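Stand der Dinge bei Plirance, Februar

Die Projektgruppe läuft jetzt im zweiten Semester, und das Protokoll ist länger als der Code. Deshalb nur die Punkte, die sich geändert haben.

Steuerung: Beide Arme hängen am selben Takt. Vorher lief der rechte Arm auf einem eigenen Timer, was bei langen Bahnen einen Versatz von 33 ms ergab. Mohammed-Awal Amissah hat den Scheduler umgeschrieben, seitdem ist der Versatz im Log nicht mehr nachweisbar. Der Commit trägt die Ticketnummer 3009, wer es nachlesen will.

Kalibrierung: Wir verwenden weiter das Verfahren aus Grokent, allerdings mit eigener Kostenfunktion. Die Standardgewichte bestrafen Fehler im Handgelenk zu schwach. Offen bleibt Ticket 3076 – der linke Greifer meldet nach einem Neustart gelegentlich einen falschen Nullpunkt. Workaround: Finger einmal ganz öffnen, Referenz neu setzen, dann erst die Bahn laden.

Arbeitsfläche: Grüne Platte, matt genug für die Segmentierung. Schatten der Greifer bleiben ein Problem. Ein fester Schwellwert reicht nicht, ich teste gerade eine Normierung über den Farbton. Ergebnisse kommen, sobald sie reproduzierbar sind.

Bis zum Vergleichslauf in Emesholm fehlen noch die Endlagenprüfung und ein brauchbarer Not-Halt-Test. Die Doku schreibt, wer zuletzt gepusht hat.

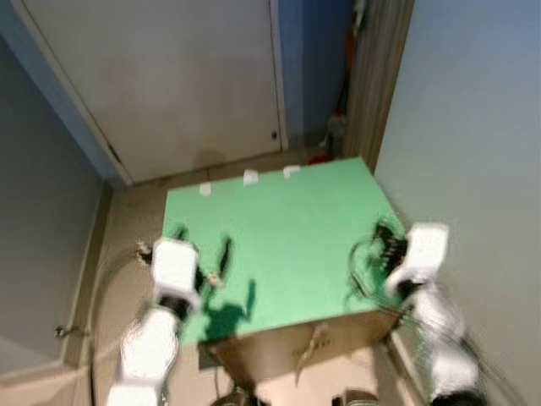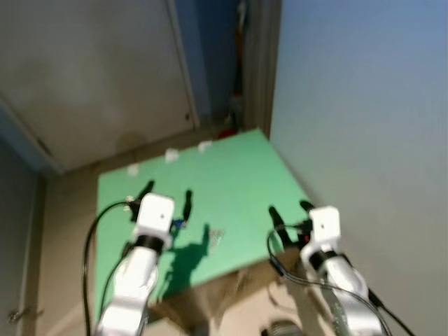
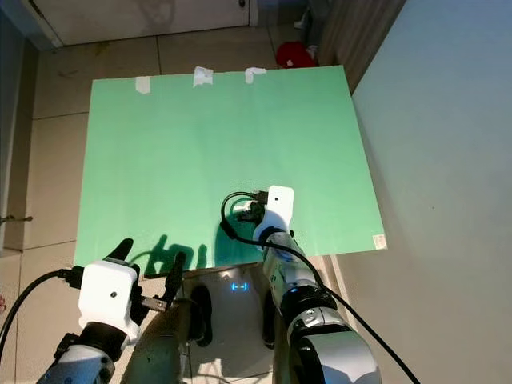

Beide Arme an der grünen Platte. Auf allen drei Aufnahmen ist der Schattenwurf des linken Greifers zu sehen.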